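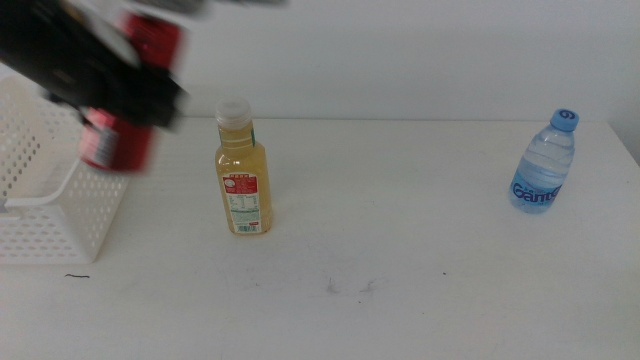

Notebook, Lisura bench, August, started 9.20

Third go at the drinks sorting for the Gundier trolley, and I have decided to write down what we agreed before we agree something else. The rule is cans in the basket, bottles left standing on the table until someone finds them a crate that is tall enough. The basket for this is the white plastic one with the rows of little holes in its sides, at the far left of the table, and it is only for cans. The red ones go in it too. I say this for the benefit of whoever maintained last week, in writing, that red cans were "a separate matter". The squarish clear bottle with the pale yellow drink in it stays on the table. I have it down as "tea or juice" and will go on calling it that until somebody opens it, and I'm not volunteering.

Basket first. Keskinen supply these and call them storage baskets, which covers most things with a bottom. Points in favour: you can see in through the sides, crumbs fall out, and the rim is smooth enough that you don't take the skin off a knuckle reaching in. Points against: crumbs fall out. Also anything sticky gets into the holes and stays there for the rest of its life. I did the last one with a bottle brush and then with a cotton bud, and I would like those 40 minutes recorded somewhere, so they are recorded here.

9.50. Tried cans lying down against cans standing up. Lying down is quicker to load and a misery to unload, as they roll to whichever corner you aren't at. Standing up takes longer but the trolley can go over the door strip without the noise. We had 14 cans for the trial. Standing, they all went in and the basket still lifted without the sides bowing. Lying, they went in as well, then two came out again on the door strip and one of those went under the fridge. It is a can of tonic and it can live there.

Bottles are the real nuisance. The square sort pack nicely side by side and then the shoulders taper in, so you get a solid row at the bottom and a lot of air at the top, into which people put crisps. The crisps did not do well. Round bottles waste space everywhere, evenly, which I find easier to forgive.

Caps: check them all before anything goes on its side. Quarter turn, no more. Somebody has been doing them up as if for a sea crossing and the next person needs a tea towel and a bad temper.

10.35. Skulow order form. The minimum for the printed shelf labels is 1,000. We want 100. I rang to ask about a smaller run and was told the price for 100 is the same as the price for 1,000, so we may as well have the lot, and I could hear them being pleased for us. Wording is therefore worth getting right. Current draft:

CANS ONLY
BOTTLES STAND HERE
NOT CRISPS

I am happy with the third one. The second has been queried on the grounds that it reads like an order to the bottles.

11.15. Tea. Discussion about whether a carton is a bottle. Left open.

11.40. Loaded the trolley from scratch the new way, cans standing, tall things at the back, nothing on top of anything. Looks sparse. Holds less than the old way by one layer, but the old way's top layer was the one that ended up on the floor, so I am calling it even.

To do:
- crate for the square bottles, inside height to clear the cap (measure with the cap ON this time)
- wipe the basket before it goes back, holes included
- pad or strip of felt for the trolley shelf
- ask Lisura front desk if they want any shelf labels, as we shall have a few over
- tonic, if the fridge is ever moved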